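Givside Tabletop Bottles
Data card, revision 2

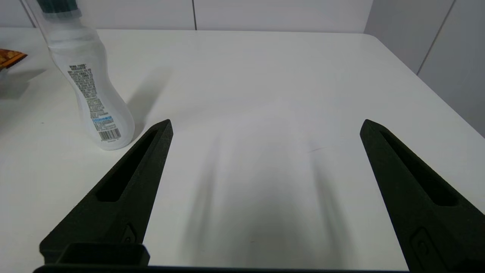 Summary

Givside Tabletop Bottles is a set of still images of household bottles standing on a plain white table. It was put together for work on detecting partly visible containers and for checking how label text holds up at short range and low resolution. The set is maintained by Diarmuid Keane.

Contents

Images: 1,939
Distinct bottles: 132
Images with a readable label: 676
Format: JPEG, with one JSON file per image
Splits: train, val, test - divided by bottle, so no bottle appears in more than one split

Setup

All images were taken indoors on the same white table, with a pale wall behind it. The matte surface was chosen to keep reflections low. Lighting is diffuse, and soft gray shadows on the tabletop are common. They are not annotated. Small marks on the table surface were left as they are, and no retouching was done.

Bottle types

Most of the bottles are plastic. The main groups are cleaning products, toiletries, food and drink, and unlabeled refill bottles. Body shape is recorded as straight, tapered, waisted or irregular. A waisted body is one that narrows in the middle and widens again toward the base. Translucent bottles are tagged separately from clear ones because their edges against a white background are much weaker.

Annotation fields

bottle_id: string, stable across revisions
body_shape: straight, tapered, waisted, irregular
opacity: clear, translucent, opaque
body_color: free text, one or two words
cap_color: free text, null if the cap is out of view
cap_surface: smooth, ribbed, other, null
label_script: Latin, Chinese, mixed, none
label_legible: true or false
truncated: true if any part of the bottle is outside the image
pose: upright, lying

label_legible refers to body text, meaning the small print. A label with a readable product name and unreadable small print is marked false. Where the script can be identified but the characters cannot be read, label_script is filled in and no transcription is given.

Boxes cover only the visible part of a bottle. Earlier boxes drawn in Rukden were extended past the image border to the estimated full height; these were redrawn for revision 2.

Known issues

Caps are often partly outside the image, so cap_color has fewer usable values than body_color. Dark teal, dark green and navy caps were confused by annotators in revision 1. These have been rechecked, but some disagreement remains.

White and translucent bottles have looser boxes than the rest. Expect an error of a few pixels on the side facing the light.

The set has one table and one background. It is a poor choice for training a general bottle detector on its own.

Changes

Revision 2 (April): boxes redrawn, cap_surface added, duplicate images removed.
Revision 1: first internal release.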